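会社案内

ノネス(Nonness)について

ノネスは、家庭や宿泊施設のベッドまわりの仕事を自動化する会社です。人が両手に持って使うグリッパーで作業の動きを記録し、その記録をもとにロボットの動作を作っています。代表はウリセス・パイネマル(Ulises Painemal)、安全と品質の責任者は段淑珍(Shuzhen Duan)です。二人とも日本語は母語ではありませんので、このページの文章に少しかたいところがあるかもしれません。どうぞお許しください。

私たちの会社案内には、ほかの会社があまり書かないことを書いています。昨年の10月に起こした不具合のことです。お客様から何度もご質問をいただきましたので、ここに残すことにしました。

10月の不具合

布をたたむ作業を記録しているとき、右手のグリッパーの爪が、開く指令を受けても閉じたままになりました。爪は布と一緒に作業者の袖口をはさんでいました。作業者は持ち手を離し、もう一人が電源を切りました。けがはありませんでしたが、袖が破れました。

はじめ、私たちは爪の関節に糸くずが入ったと考えました。分解して調べましたが、関節はきれいでした。本当の原因は制御プログラム「Zilus」の中にありました。左右の通信が2秒より長く途切れると、Zilusは最後の指令をそのまま保持する設計でした。物を落とさないための設計でしたが、人の袖をはさんだ場合を考えていませんでした。設計の確認をしたのは私たち自身ですから、この責任は私たちにあります。

もう一つ、反省すべきことがありました。記録を古いほうから読み直しますと、同じ途切れが703回目の試行にも残っていました。そのときは布をはさんだだけでしたので、担当者は電源を入れ直して作業を続け、報告を書きませんでした。報告の用紙には「故障」と「事故」の欄しかなく、どちらにも当てはまらないと思ったそうです。

変えたこと

通信が途切れたときは、保持をやめて、爪の力を抜くようにしました。物は落ちることがあります。それでよいと決めました。

報告の用紙に「気になったこと」という欄を加えました。一行だけでも受け取ります。

記録の作業では、袖口のしまった服を着ます。ひものある服、指輪、腕時計は禁止です。

試験は、協力会社のスティニルスカ(Stinilska)にお願いして、わざと通信を切る方法で行いました。予定は2,000回でしたが、途中で試験台の設定を直しましたので、合計は2,059回になりました。修正したあとのZilusで、爪が閉じたまま残ったことは一度もありませんでした。ただし、これは試験台の上の結果です。実際の部屋では違うことが起こるかもしれませんので、今も一人での作業は認めていません。

作業の場所

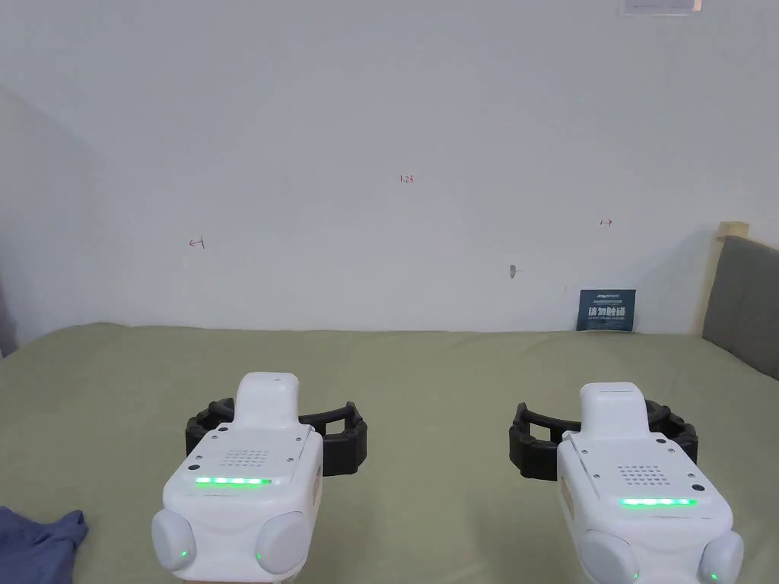

写真提供:ノネス 安全品質室

ベッドまわりの作業では、緑色の布の面の上で、白いグリッパーを左右に二つ並べて使います。奥の壁ぎわには「请勿触碰」(触らないでください)という札を立てています。黒い爪は節のつながった形で、外側へ曲がって開きます。見学の方も、爪の間には手を入れないようにお願いします。

リバデネイラ(Rivadeneira)研修室のこと

社内の研修室では、新しく入った人に、最初に10月の記録を読んでもらいます。講師は段が務めます。破れた袖もこの部屋に保管していますので、ご希望の方にはお見せします。

不具合の報告書の全文は、お取引のある会社にお渡しできます。日本語版と中国語版があり、スペイン語版は翻訳の途中です。ご希望の場合は、お問い合わせのページから「報告書希望」と書いてお送りください。

2026年4月 改訂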